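Mernura household pickup — progress report for Drurncombe, September
Prepared by Tuấn Kim. Numbers checked by Sreekumar Kulkarni.

Short one this time, we are mid collection and the next upload is at 4 pm.

Where we are: 800 demonstrations accepted out of the Flullstead rooms. Tidying tasks mostly, footwear and small trash. Wrist view is saved with every run, plus joint positions and gripper width. Footwear was the slow part, pairs have to be lifted together and set down still side by side, and operators kept catching only one shoe.

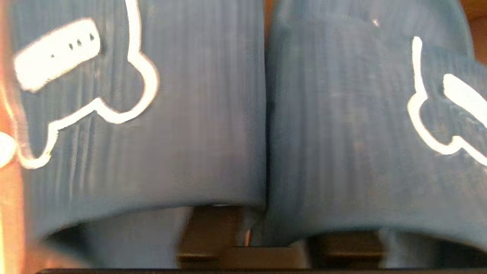
What counts as an accepted demonstration? One full attempt, from open gripper to release, with the object ending where the task card says and no hand reaching in to help.

Rejects this period: 21. Most were dropped frames on the wrist stream, which Sreekumar traced to the recorder settings. Fixed now. The rest were operator stops. We kept the stopped runs in a seperate folder in case Pisharody wants failures for the scoring model later on.

Floor tasks started in the second half of the period. Slower to reset than we budgeted, each start position has to be different and written down.

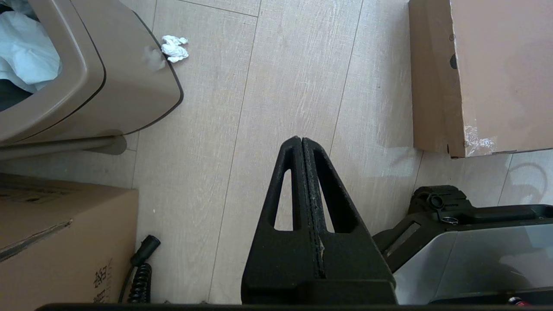 Trash sorting has its own task card now, three variants, and the labels are agreed with Pisharody. Operators drive at half speed for these. The white tissue next to the bin is the kind of target we want more of — small, light, crumpled, never the same shape twice. Flat cardboard on the floor stays in as clutter, and we are not labeling it as a target until the next card is written. Open item: whether a liner hanging over the rim should be its own label.

Training side. First policy was trained on the footwear set only. It reaches for the right place most of the time, closes too early. We think too few examples with both shoes filling the wrist view, so we asked for 30 more of those.
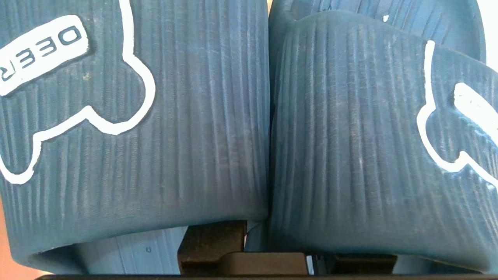
Labels for the extra runs are done by hand, one pass, then a spot check by Sreekumar. Left and right are tagged apart. With two teal straps pressed together the only thing between them is a narrow dark seam, and the auto mask tends to merge the pair into one object, so these get drawn manualy. Adds time per run but we would rather pay it now.

Spending is on plan. Need from you: a yes or no on the second operator before October, and the storage increase we asked for last time.

Next: finish trash sorting, retrain on both sets, send Pisharody the held-out runs.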